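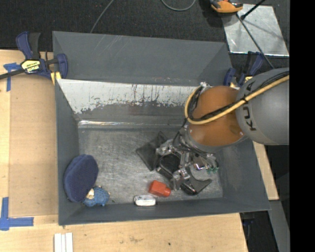 *KUKA arm over the grey bin, bench side*

## Wifi drops every evening on powerline, worth going mesh?

**Yee-man Kuo**, 3/21/22

Hi all. Terraced house, thick walls, router is by the front door because thats where the line comes in. Back bedroom is my office and gets next to nothing over wifi so I've been using a pair of Horrocks powerline plugs. Fine in the mornings. From teatime onwards it drops, comes back, drops again. Speed at the router is 82 by cable, in the office I get 4 on a bad night.

Tried so far:

- swapped the ethernet cables
- reset both plugs and paired them again
- moved the office plug off the extension lead and into the wall (bit better, not much)
- rang the provider, they say line is fine

Now looking at the Ranano mesh kit, two units. Not cheap. Will it really get through the walls or am I throwing money away? Laptop and one desktop, the desktop has no wifi card so needs a socket on the back of whatever I buy.

---

**Frans Nijs**

Evenings only = something in the house being switched on. Powerline hates noisy electrics. Phone chargers, dimmer switches, tumble dryer, cheap LED lamps. Had the same, was a fish tank light on a timer.

Do this before spending anything. Wait til it's bad, run a ping to the router and leave it going on the laptop. Then unplug stuff one at a time. If the times suddenly settle you've found it. Try next door's side of the house last, you can't do much about that anyway.

Also check the plugs are both straight in the wall. You moved the office one, what about the router end? Surge protected strips are terrible for this, they filter out the signal. And if the office is on a different ring from the hall it will always be slower, nothing to be done.

If none of that helps then yes mesh. Put the second unit halfway, landing or top of stairs, NOT in the office. Everyone puts it in the dead spot and then wonders why its still dead. For the desktop, run a cable from the landing unit or get a USB wifi stick. Check the second unit has a socket before you order, some kits only have them on the main one.

---

**Arnaldo Azevedo**

just get mesh. powerline is rubbish always has been

---

**Ingegerd Holmgren**

Agree with Frans on the fault finding but would skip mesh altogether if you can. Is there an old TV aerial cable going to the back bedroom? A pair of coax adapters (I have the Guseck ones) will beat both. Mine went in last August and I've not touched them since. Get 631 between floors, the box says up to 800, more than your line can use either way.

Needs to be a straight run though, if theres a splitter in the loft it may need changing. Have a look behind the wall plate first.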